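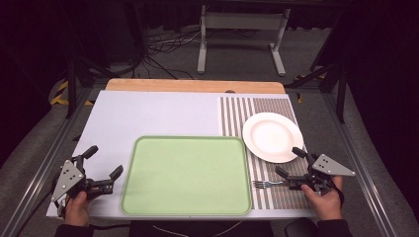 Table-setting task at the demonstration station, with a plate and fork on the placemat and the tray at left. Both grippers are held by the operator.

Review: The Ilterari Hand-Held Demonstration Kit
Reviewed by Carola Pfeiffer and Arne Tiedemann
Wednesday, May 30, 2018

Summary of findings

The Ilterari kit is a pair of hand-held grippers intended for collecting two-handed demonstrations, together with the recording software and a training procedure known as Judo. This review covers both the hardware and the method. The department used the kit on a table-setting task and trained a control policy from the recordings. The policy was then tested on the two-armed robot at the Batow laboratory.

The reviewers recommend the kit for groups that need a large number of demonstrations of tabletop work and that do not wish to occupy a robot while collecting them. The recommendation does not extend to tasks in which the force applied to an object must be recorded, as the kit has no means of measuring it.

Background

The usual way to teach a robot arm by demonstration is to steer the arm itself, either by hand or through a second set of controls. The method is dependable but slow, and it ties up the robot for the whole session. The kit separates the two activities. The operator performs the task directly with the grippers, and the motion of each gripper and the opening of its fingers are written to disk. Judo converts these recordings into commands that the robot can follow and trains the policy on the result.

The procedure was first set out in an internal report by Ida Fröhlich, and the early documentation still refers to it as the Fröhlich procedure. Purchasers should be aware that the two names mean the same thing.

Assembly and handling

Assembly took one morning. The mounting plates arrive flat and are fixed to the outer side of each gripper with the screws supplied. The hole pattern is generous, and the reviewers had no difficulty in attaching additional parts. The printed instructions are adequate for the grippers but brief on the subject of calibration; the longer guide supplied with the software should be used in its place.

The grips suit a medium or large hand. Aiman Rondonuwu, who recorded the greater part of the demonstrations, reported no discomfort in sessions of up to an hour. Ludger Wegener found that his wrists tired sooner and preferred shorter sessions. The trigger travel is long, and new operators tend to close the fingers only partway. A half day of practice corrected this in every case.

The cable is the weakest part of the hardware. It is stiff near the grip and pulls slightly when the operator reaches across the body. Several early recordings were discarded after the connection dropped, and a strain relief was later added in the workshop. The manufacturer should provide one.

The task

Each demonstration consisted of placing tableware on or beside a placemat and returning it to the tray. Flat tableware was chosen deliberately. A fork lying on a woven surface offers very little height for the fingers to close on, and a plate must be taken by its rim at a suitable angle. Both objects are considered difficult for two-fingered grippers.

Operators were instructed to work at a natural pace and to leave failed grasps in the recording if they recovered from them. This instruction came from the Judo guide, which states that recovered errors are useful in training. The results below support the statement.

Data collected

The department recorded 3,270 demonstrations, of which 1,000 were set aside for the comparison described in the next section. Sorting was done by hand. The software includes an automatic filter that removes recordings with lost tracking, and it performed well, although it also removed a number of sound recordings in which the operator had paused for several seconds. The filter threshold can be changed only by editing a settings file. A control in the main window would be preferable.

Storage demands are considerable. Laboratories should plan for a dedicated disk and a fixed schedule for moving files off the recording computer.

Results

Two policies were trained. The first used the 1,000 recordings set aside, with all recovered errors cut out. The second used the same recordings uncut. Each policy was given 70 trials on the robot, with the starting positions of the plate and fork varied according to a printed chart.

The uncut policy performed better on both objects. The difference was small for the plate and pronounced for the fork. When the first grasp on the fork missed, the policy trained on cut recordings generally repeated the same motion at the same height. The policy trained on uncut recordings lowered the fingers or approached again from the side, in a manner resembling that of the operators.

Neither policy handled an overlap between fork and plate reliably. Such starting positions were rare in the recordings, and the reviewers regard this as a gap in their own data collection. It should not be counted against the method.

Transfer from the hand-held grippers to the robot was better than expected. The robot's fingers are slightly thicker, and an offset had to be entered for each hand. After this correction no further adjustment was made.

Limitations

The department tested one task, at one station, under fixed lighting. The operators were all members of staff with some knowledge of robots. No direct comparison was made with demonstrations collected by steering the arms, and no claim is made here as to which method gives the better policy for an equal number of recordings.

The Judo software was updated once during the review period. The update changed the format of the calibration file, and older files had to be converted. The conversion tool worked correctly but was not mentioned in the release notes.

Assessment

Hardware: good, with reservations concerning the cable.
Recording software: good.
Documentation: fair.
Training procedure: very good for the task tested.

A second round of trials, covering overlapping tableware and a wider range of starting positions, is planned for August. Requests for the trial chart and the settings file may be addressed to Arne Tiedemann at the Batow laboratory.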